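About Us

The Nallis Robot Club is a student club in Clekville. Our members are students of the technical school and also some adults from the evening program. We study one subject: how a robot can learn to handle cloth. Clothes, towels, blankets, pillow covers, everything which is soft and does not keep its shape.

The club was started by Leszek Nowicki, who teaches electronics at our school. In the beginning we were building small cars that follow a line on the floor, as many clubs do. Then one student asked in a meeting why there is no robot to fold the laundry at her home, and Mr. Nowicki told her to find out. She worked on this question the whole semester, and the next year all of us were working on it.

How we work

We do not start with the robot. We start with the hands. A member takes one hand-held gripper in each hand, or two members share the work, and they do the task in the same way as they want the robot to do it later. The gripper has two fingers, so the person must also think with two fingers. It is more difficult than new members expect. A shirt that you fold at home without looking will take much patience on the first evening.
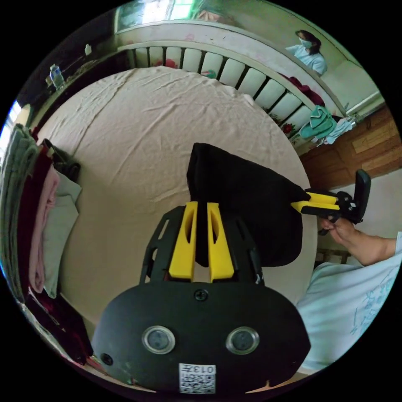 We prefer to practice in real homes. In the school laboratory the table is flat and the light is always the same, and a robot that learned only there will be confused in a normal bedroom. Families of our members let us come for an afternoon. We ask them please not to tidy up before we arrive. Mattresses are soft, sheets have wrinkles, there are other things lying near, and all of this is useful for us.

Dark cloth is our special topic this year. The folds in a black fabric are hard to see for a camera, so the program often cannot find where is the edge. Hongmei Xue, who leads the cloth group, has written a short guide about this for the members. Her first advice is to take the corner, lift it slowly, and wait a moment before the second gripper comes. We have now 153 recorded tasks in our collection, and the ones with dark cloth are kept in their own folder.
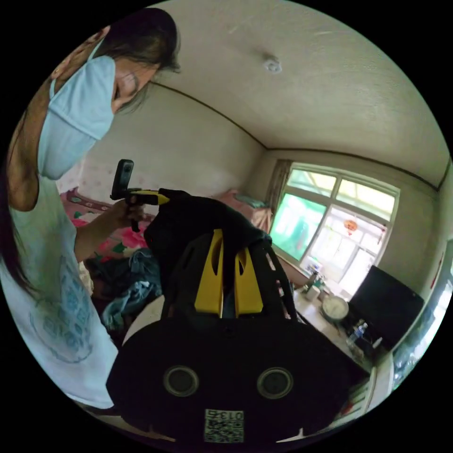

After the practice, every recording is watched by two people. One of them must be a person who was not in the room. They write down what the task was, if the cloth was dropped, and if the end result was acceptable. Bad attempts are also saved. Our younger members sometimes want to delete them, and we explain that the program needs to see mistakes too.

The competition

Each June we take part in the Flarnard Student Robotics Day. Last time our team had eight members and we entered in two categories, folding and sorting. In sorting we came second. In folding our robot, which is called Su, folded one towel very nicely and then held the next one in the air until the time was over. We have corrected this error, and now Su is letting go of the towel when it should.

Who can join

Every student of the school can join, also without experience in programming. We need people who can sew, people who like to organize files, and people with steady hands. The grippers belong to the club and you do not have to buy anything. Please wear comfortable clothes, and tie back long hair when you work with the equipment.

We meet after classes, from 4 p.m., in the electronics workshop on the ground floor. Home practice is agreed separately with each family. If you want to visit us first and only look, you are welcome. Ask for Mr. Nowicki or Ms. Xue at the workshop door.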